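Notebook, teleop bench, August
Entry by Rochelle Treloar
Task: file boxes into the cabinet (Wallin set)

Carrying on from the last entry, where I promised I would stop fiddling with the head camera tilt and get some demonstrations recorded. I have mostly kept the promise. The tilt got one more nudge before morning tea because I couldn't see the lower shelf without craning, and I've marked the new position on the neck bracket with a paint pen so that whoever drives next can put it back if it gets knocked. Please don't wipe it off, it took me ages to get my hand in there.

Arms homed first go, left hand a bit sluggish on the thumb until it had been flexed a few times. I've been doing a little warm-up with it before each block, open and close, thumb across and back, then a slow pinch against my own palm through the glove. It's a silly habit but it gets my hand back into the mapping as much as it gets the robot's hand moving. By the time I've done it I've stopped thinking about my fingers, and my takes are better for it.

The task, for anyone picking this up cold

Two blue file boxes start on top of the cabinet, both lying flat, one on the other and set forward over the front edge. Doors open. The operator takes the top one, brings it down in front of the opening, turns it so the spine faces out and slides it onto the shelf. Then the second one, same again, next to the first. Hands come back to the rest pose and that's the end of the take. Doors stay open the whole way through for this set. Closing them is its own task and will get its own pages, once I've worked out how to do it without leaning the whole robot into the left door.

I know we talked about doing the whole thing in one long demonstration, doors and all, and I still like the idea. But when I tried it last time I spent so long fussing over the door that by the time I got to the boxes I was tired and sloppy, and you could see it in the playback. Shorter pieces done nicely seem the kinder way to go, for the operator and for the training run.

How the grasp is going

I started out trying to take the box from the side with the whole hand, the way I'd do it myself standing there in my socks at home. It's no good. My own hand can feel the box start to slip and squeezes a bit more, and through the glove I get nothing, so I was either crushing it or dropping it. What works much better is to let the overhang do the job. Thumb under, fingers over the top, close on the part that sticks out past the cabinet edge, and lift only a little before pulling back. The box wants to tip as its weight comes off the wood, so the right gripper needs to be waiting low and close, and it catches the other corner on the way down.

I had a go at using the finger hole as well, poking one finger through and drawing the box out by it. It's very satisfying when it goes in! It went in for me twice and then I spent the rest of the block missing by a whisker and pushing the box backwards. I've left those takes in the folder with "hole" in the name, and I'd suggest we keep them out of the main set for now. Have a look if you're curious, though, there's one that is really quite pretty.

Tally for the morning: 12 takes recorded, 7 I'm happy with, 4 scrapped for drops. The odd one out is perfectly fine up to the last slide, where I bumped the shelf and froze like a possum, so there's a long pause in the middle of it. I haven't decided. My feeling is that pauses teach pauses, but I'd like somebody else's eyes on it before I bin it.

Start position

The pair needs to be a bit different each time or we'll end up with a policy that can only pick up a box from one exact spot. I've been shifting them by hand between takes, a little left or right, sometimes with the top one further out than the other, and I've tried to keep the spines toward the robot throughout. If you're resetting, step right back behind the operator chair before I start recording, as I keep catching sleeves in the first second or two.

One of the starts I liked, with the left hand coming up on its way in and the right one waiting low by the cabinet:

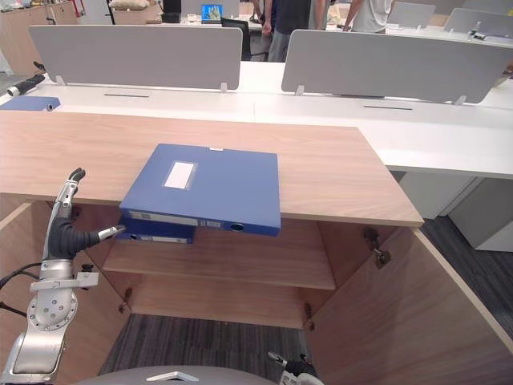 Latency and the glove

The lag was noticeable after lunch. I've had worse, but it was enough that I was overshooting on the approach and coming back, and those little corrections all get recorded along with everything else. I restarted the Ellden relay and it came good, so I'm writing that down as the first thing to try. The second thing to try is a cup of tea and a sit, because a good part of what I was calling lag was me getting impatient.

The glove's index sensor is drifting again. Recalibrating holds for six takes or so if I'm gentle, then the finger starts to sit a bit bent when mine is straight. I've asked at Pritulach whether they'll swap the sensor strip or want the whole glove back. Until then, recalibrate at every block and don't trust the finger curl in the log on its own.

Next

Same task with the boxes swapped over, so the model doesn't learn that one of them always goes in first.
Try a few starts with the boxes turned a little askew, which I've been avoiding because they're fiddly.
Get a second driver on it. All of this is my hands so far, and I have some funny habits, like lifting my elbow before I reach.
Copy the good takes to the Wondach share and put the notes in with them this time, sorry about last time.
Ask whether we can have a softer pad on the right gripper. The corner catch works but it's a hard little knock.

Battery on charge, e-stop pressed in, glove hung on its hook with the strap undone so it can air out.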